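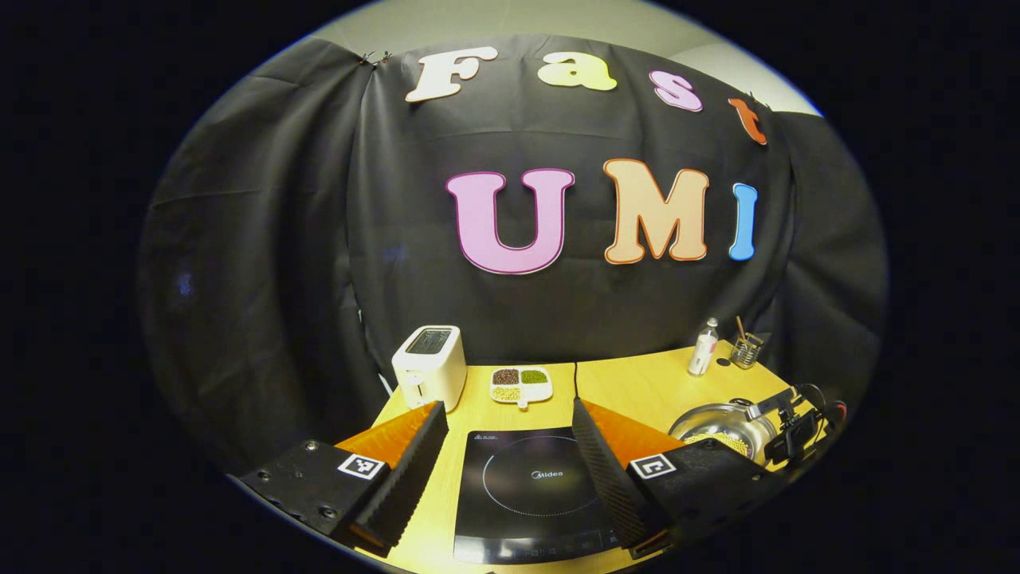
By Sarla Mishra and Ulises Cuadros
Group 2, Home Technology project course
Supervisor: Veerle Kuipers
Final report, May

1. What we set out to do

Our project was to plan a breakfast corner for the shared room on the ground floor of Baptista House, a student residence in Perville. The residents there have no kitchen on that floor. They asked for a place to make eggs, toast and porridge in the morning without going up to the main kitchen, where the stove is busy until 9 or so.

We had one light wooden table to work with, a black induction cooktop (Midea), a white two-slice toaster and a white serving tray with four compartments. Building work was outside the project, so the wall, the outlets and the table had to stay as they were.

2. Layout

We put the cooktop toward the front of the table, where a person can stand over it and reach the controls along its near edge. The toaster goes further back on the left. The tray goes near the back center with its handle toward the front. Butter, jam, salt and sugar each get a compartment, and the tray can be pulled forward by the handle when somebody sits down to eat.

The cord from the cooktop runs back toward the rear of the table. In our first plan it went off the side, and Clyde Quintanilla from the house office turned that down as people walk past that side to reach the door. We agree with him.

We also tried the toaster on the right. Two of the people who tested it kept reaching over the cooktop to get their toast, so we moved it back to the left.

3. Power

The toaster is rated at 949 watts on the sheet we were given. We did not want it on the same power strip as the cooktop, and our plan gives each one its own wall outlet. Amanuel Assefa checked the outlets with us and marked which ones to use.

4. Trial

The corner was open to residents for part of May, mornings only. We left a notebook on the windowsill for comments. The most common one was about pans. Several residents own aluminum pans that do not work on induction, and they found this out at breakfast. We now have a card that explains the magnet test - if a magnet sticks firmly to the bottom, the pan should work.

Other comments were about crumbs, which get under the tray, and about where to put a hot pan. We had not planned a spot for hot pans. A cork mat to the right of the cooktop is in the revised plan but was not tried before the trial closed.

5. Cost

The house gave us a budget of 60 dollars. The cooktop and toaster were already there, so the money went to the tray, the cards and the cork mat.

6. Still open

Cleaning is not settled. The glass should be wiped after each use, once it has cooled, and we wrote this on the card, but the notebook has complaints about dried milk. Veerle Kuipers suggested a weekly rota by room number. The residents will vote on it at their next house meeting, and the drawings and the notebook are with Clyde in the office until then.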